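Ticket: Laundry unloading policy, second-stage checkpoint scores lower than first-stage on garment pull
Project: Plilumus
Component: training / data sampling
Opened by: Szu-yu Siu
Assigned to: Pak-hei Leung
Priority: high
Status: resolved, one item moved to new ticket

Szu-yu Siu wrote:

I open this ticket for the result we discussed in the group call. The policy trained on the large mixed set (we call it stage one) can move a garment from the washing machine drum to the basket in 61 percent of trials. After fine-tuning on the new laundry demonstrations (stage two), the same task goes down to 44 percent. I expected the opposite. The fine-tuning set is 300 demonstrations, all of them on this task, all of them by trained operators.

What I have checked already:

The checkpoint is the correct one. I compared the hash with the one in the training log.

The control rate is the same in both evaluations.

The normalization statistics are loaded from the stage two folder. I tried also with the stage one statistics, and the arms moved to a wrong height, so I stopped it after two trials.

The evaluation protocol is the usual one: 80 trials for each checkpoint, garment put back by the same person, success if the whole garment is in the basket when the time ends. A sleeve over the rim is counted as failure.

The failures are not spread equally. Most of them are in the second half of the task. The gripper closes on the cloth, the arm starts the pull, and then it opens too early. When the garment is only half out of the drum, the policy behaves as if the job is done. I attach the head view at this phase.

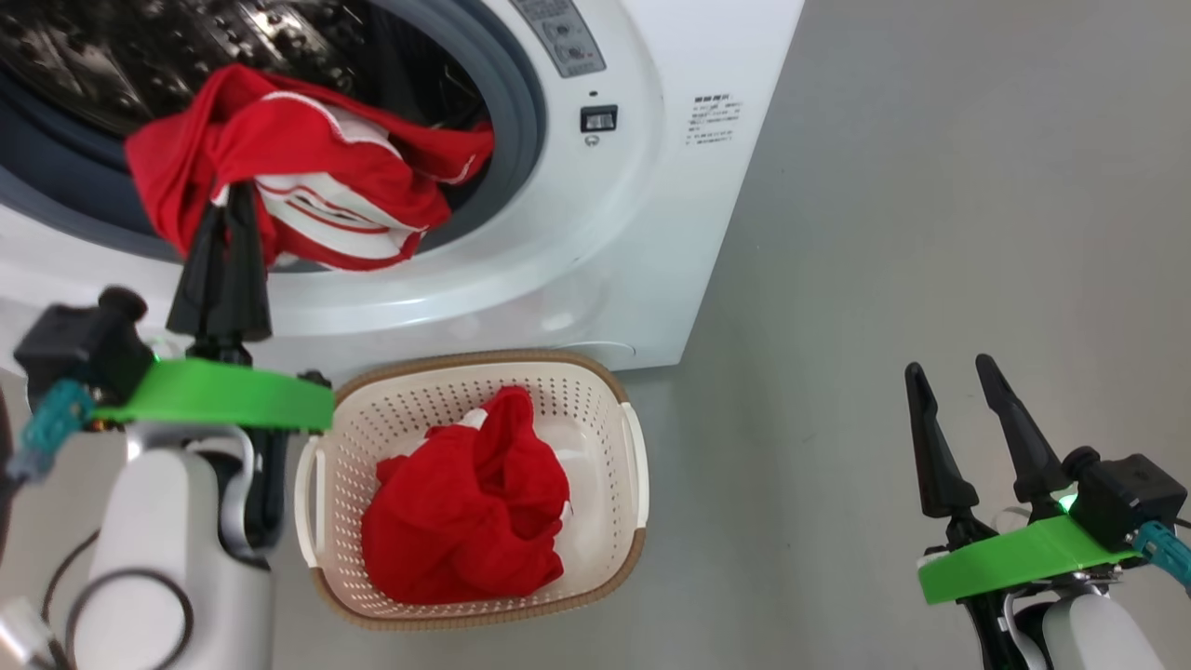 The early opening I see in 29 of the 45 failures. The others are a mix: missed first grasp, cloth caught on the gasket, time limit. In stage one the early opening was rare, I have it three times in my notes.

I would like to know if this is a bug in my configuration or a real effect of the fine-tuning. We have to write the result section and I do not want to report a number that comes from a mistake.

Pak-hei Leung wrote:

Thank you for the clear report. Some questions before I look in the code.

1. Which action chunk length did you use in stage two?
2. Are the wrist views enabled in both stages?
3. Did you filter the demonstrations by length?

Szu-yu Siu wrote:

1. Chunk length 50 in training, and 25 are executed before the next inference. Same in both stages.
2. Yes, head and both wrists.
3. There is a filter, but I did not add it. It is in the default config which I inherited from the Haque branch. I am not sure what it does exactly.

Pak-hei Leung wrote:

I think point 3 is important. The Haque branch was made for the table tasks, where an episode is short. The loader has a maximum length, and an episode which is longer is cut at this length and not removed. The last frame is then treated as the end of the episode. For laundry this means many episodes end in the middle of the pull. The final part of the chunk is padded, and in our loader the padding repeats the last action for the arm joints, but for the gripper it writes the default value. The default value is open.

So the model sees many times: cloth half out of the drum, gripper opens. This fits very well with your failures.

Please run the length script and post the result here.

Szu-yu Siu wrote:

I ran it. Output shortened by me:

episodes total: 300
episodes over max length: 187
median length (steps): 1,240
max length setting: 900
longest episode: 3,136

So 187 of 300 are cut. I am sorry, I should have looked at this before training. The longest one is an operator who had to try the grasp many times because a sleeve was stuck behind another garment.

I also looked at where the cuts fall. I opened 20 of the cut episodes by hand. In 14 of them the cut is between the first grasp and the release over the basket. In the other six it is during the second garment.

Lok-yiu Mak wrote:

I follow this ticket because we have the same loader in the dish task. Two comments.

First, if you only raise the maximum length, the sampling will change too. The loader draws the episodes with equal probability and then draws one window inside. With the long episodes complete, each single step of them is seen less often. It can be that the grasp phase becomes weaker. I would sample by step and not by episode.

Second, please do not change the padding and the length at the same time. Otherwise we will not know which one was responsible, and for the paper this is the interesting part.

Szu-yu Siu wrote:

Agreed. I will make three runs, all from the stage one checkpoint, same seed, same number of updates:

Run A: maximum length removed, padding as before.
Run B: maximum length 900 as before, gripper padding repeats the last value.
Run C: both changes, and sampling by step.

One run needs 8 hours on the node, so I start them one after the other tonight. The evaluation will take longer than the training.

Trefor Prosser wrote:

Before you spend the evaluation time, could you confirm that the wrist streams are synchronized? On the Zesivska setup we had an offset of several frames between head and wrist, and the symptom was similar: the gripper acted on something that was true a moment ago. I would want this excluded in writing, because a reviewer will ask.

Szu-yu Siu wrote:

Good point. I did the test with the timer display, which I held where the head and one wrist view can both see it, and then repeated with the other wrist. The difference is at most one frame, for both sides. I saved the recordings in the ticket folder under sync_test.

I also checked the wrist view by eye while the fingers were open in front of the machine. Door, basket and both fingers are visible, so the input has what the policy needs for the approach.
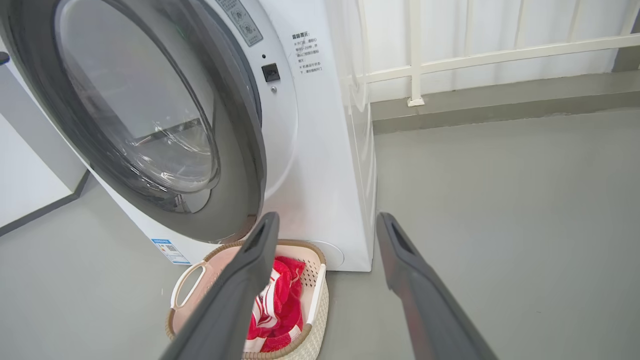 The exposure is locked and the same as in the demonstrations. I compared the mean brightness of the evaluation recordings with the training recordings and the difference is small. I consider synchronization and image quality excluded.

Trefor Prosser wrote:

Accepted, thank you. Please keep the sync_test folder, do not let the cleanup script take it.

Szu-yu Siu wrote:

Results of the three runs. Same protocol, 80 trials each. For comparison I repeat the old numbers.

Stage one, no fine-tuning: 49 of 80
Stage two, original: 35 of 80
Run A: 58 of 80
Run B: 51 of 80
Run C: 66 of 80

Early opening, counted from the video:

Stage one: 3
Stage two, original: 29
Run A: 5
Run B: 8
Run C: 2

My reading is this. The cut episodes together with the open padding made the early release. Each change alone removes most of it. Run B is still lower than Run A in total success because the model has few examples of the end of the task, and in many trials it holds the garment above the basket and waits. This waiting I did not see in Run A.

Run C is the best, but I changed the sampling in it also, so I cannot say how much comes from the sampling. Lok-yiu, I know you asked for one change at a time. If we want to claim something about sampling we need a Run D (both fixes, sampling by episode).

Lok-yiu Mak wrote:

Yes, please do Run D. Without it I would only write that the combination works. Also please report the missed first grasp separately. My worry was about this phase.

Szu-yu Siu wrote:

Run D finished and evaluated: 61 of 80. Early opening: 2.

Missed first grasp: Run A 9, Run C 6, Run D 10. The direction is what Lok-yiu expected, but with 80 trials I would not write a strong sentence on it. The difference between C and D is five trials in total success.

Pak-hei Leung wrote:

I merged the following to the main branch:

Maximum length is now off by default. If it is on, and an episode is longer, the loader prints a warning with the number of episodes concerned.

Gripper padding repeats the last value. The old behavior is available with a flag, so the table tasks can be reproduced.

A padded step is masked in the loss. This was not in any of your four runs, so please do not describe the runs as using it.

Sampling by step is optional, off by default.

Fung-ping Wei wrote:

I have a question from the side of the report for Rodberg. In the November report we wrote that fine-tuning on task-specific data did not help for deformable objects. Was this result made with the same loader?

Pak-hei Leung wrote:

Yes, with the same loader. The towel folding episodes are shorter, so fewer of them are cut, but I have to count. It is possible that the sentence in the report is not correct.

Fung-ping Wei wrote:

Then I would send them a short correction now, and the new numbers when they exist. I can write it if Szu-yu gives me the table from this ticket.

Szu-yu Siu wrote:

The table is in the ticket folder as results_v2. Please use this one and not the one in the slides, in the slides Run B has a typing error.

For the paper I will keep the original stage two result in the appendix, with the explanation of the cut episodes. In the main text we report stage one, Run A, Run B, Run D and Run C in this order, so the reader can follow which change was added.

Pak-hei Leung wrote:

18 February 2025. Closing this ticket as resolved. The recount of the towel folding episodes is moved to a new ticket, assigned to me. Lok-yiu, for the dish task please pull the main branch before the next training, the warning will tell you how many episodes were cut.

Lok-yiu Mak wrote:

Pulled. It says 41. I will retrain.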